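Speaker notes: open day talk, hand-held gripper demonstration
Sisham visitor program, June session
Speaker: Nuanchan Mahawong. Slides: Rodrigo Cuesta.

Slide 1. Title. Leave it up while people sit down. Start at 2 whether or not the back rows are full. Phones on silent. Questions go to the end, except safety questions.

Slide 2. Who we are. One sentence each on Sisham and Flenton. Flenton machines the linkages, Sisham does the task design and the review. Do not go into funding. If asked, refer to Charoen Srisuk.

Slide 3. What visitors will do today. A person holds the gripper and does a household task by hand. The motion is recorded and later used to train an arm. Say "recorded by hand" and avoid "teleoperated"; there is no arm on the other end. Last year this was confused twice in the feedback forms.

Slide 4. The utensil task. Give the room time to look before talking.
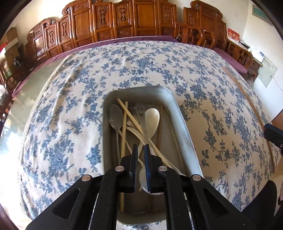
Reading time: 2 minutes

Talk over slide 4. Metal tray, mixed spoons and chopsticks, loose pile. Point out the crossed pale chopsticks first. Pulling the lower one disturbs the upper one, so the order of picks matters. Then the reddish-brown chopstick on the right, apart from the rest. Most people would take that one first. Ask the room which they would take second and accept two or three answers.

Mention surfaces. Shiny metal inside a dull metal tray is hard for vision because of the reflections. The utensil with the smiling face cut into it usually gets a laugh. Use it: a cutout changes the outline, and a model trained on plain spoons may not group it with them.

Mention the pads. They are ridged on the inner faces. A thin round handle can roll between flat pads. Pass the spare pad around the front row at this point and get it back before slide 6.

Slide 5. Numbers. 856 recordings reviewed for the utensil task. 92 rejected, mostly for fast hand motion. One recording holds up to 12 picks. Read the figures once and move on.

Slide 6. Known problems. Patterned tablecloths, strong light from one side, handles hidden under other handles. Paisan, our review tool, flags the first two. The third still goes to Boonsong Limsakul by hand.

Slide 7. Varkesus. Name it only as the next version of the gripper. No dates.

Slide 8. Demonstration. Jintana Ruangrit runs the table. Groups of four. Closing the fingers slowly is the main instruction; repeat it for each group. Visitors with long sleeves roll them up.

Questions. Likely first one is cost. Answer: not for sale at present. Likely second one is whether knives are used. Answer: no knives in visitor sessions.

Leave slide 8 on screen until the last group has finished.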